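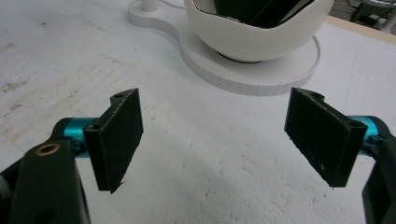

Swap shelf news from Drisutgate

It has been a lovely busy few months at the Drisutgate swap shelf, and I have been meaning to write a proper update since November, so please forgive me if this one rambles a bit. When Darcy Maihi first suggested that we put up a shelf in the hall for people to leave the books, jigsaws and seed packets they had finished with, I thought we might see a dozen paperbacks and a lot of dust. Well, we passed 500 swaps just after Christmas, and the shelf has had to become three shelves and a crate!

The jigsaws have been the great surprise. They go out almost as fast as they come in, and I know of one 500-piece harbour view that has been round at least four households on Pelano Road (it has a piece missing from the lighthouse, which someone has very kindly written on the lid). If you are bringing a puzzle back, please do put an elastic band round the box, as we had a bit of an avalanche in the new year and I was still finding bits of sky behind the radiator a week later.

Seeds are the next thing to think about. Dušan Milošević has been sorting through last year's packets and putting the older ones to one side, and he would be very glad of more beans, sweet peas and anything suitable for a shady yard. Home-saved seed is welcome too - just write the name of the plant and the year on the envelope, even if you are only guessing at the variety. We had a lovely fat envelope last spring marked "orange ones, tall", and they came up as marigolds at my house and something else entirely at Darcy's.

We are rather short of children's books at the moment, particularly for the younger ones, and rather well off for thrillers. If you have been thinking of taking a thriller, please take two. Cookery books are also piling up, though I will admit to having borrowed the big soup one three times myself, and it is currently on my kitchen windowsill.

The hall is open for swapping every morning from 9 until noon, and you don't need to bring something in order to take something. Larger donations are best left until you have had a word with Dušan, as there is only so much room under the stairs.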